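An Afternoon at the Irkcombe Open House

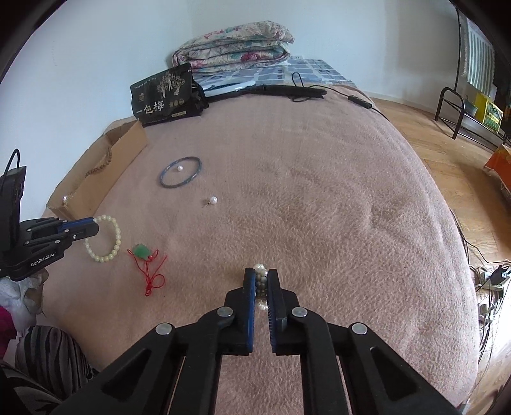 Jewelry on the pink blanket in the back bedroom, with the box alongside.

I have been to plenty of open days over the years, and most of them involve a folding table and a lukewarm cup of coffee. The one at Irkcombe in August was a good deal cozier than that. The Savchuk workshop opened its whole upstairs to visitors, 302 steps from the bus stop (yes, I counted, my knee was bothering me), and Valentyna Lysenko met us at the door in her slippers and told us to leave our shoes wherever we liked.

The subject of the day was sorting and putting away jewelry, the sort of thing you imagine takes five minutes until you tip your own dresser drawer out. Valentyna likes to work on a bed. She says beads roll off a table and end up under the radiator, but a fuzzy blanket holds on to them, and I have to say I was converted. There were pearl beads on a strand, a bracelet of polished round beads in a pale yellow-green I would happily have taken home, and a slim blue-grey bangle lying flat with a little white pearl stud inside the ring. A second pearl lay close by.

My favorite was the small green pendant on its bright red cord. It looked like jade to me, though I'm no judge! Tamara Marchuk, who had come up on the same bus as I had, spent a long while talking with Valentyna about cords and how to store them – Tamara winds hers around a piece of card, Valentyna prefers a loose coil in a paper envelope, and neither one gave an inch.

The box was plain brown cardboard, long and shallow, and I was pleased to see it. I had half expected velvet trays. Valentyna puts the strands in first, stretched out along the length, then the bracelets and bangles, and keeps studs in something separate with a lid. I have lost enough earrings to nod along to that.

Downstairs there was tea and a very good plum cake from Trotano, and Pankaj Mathur showed a few of us the workshop's drawers of spare clasps, 800 of them by his reckoning, in more sizes than I knew existed. I bought two for a necklace that has been sitting broken in my sewing basket since spring.

If you go next time, wear thick socks (the stairs are chilly) and get there before three, when the cake runs out.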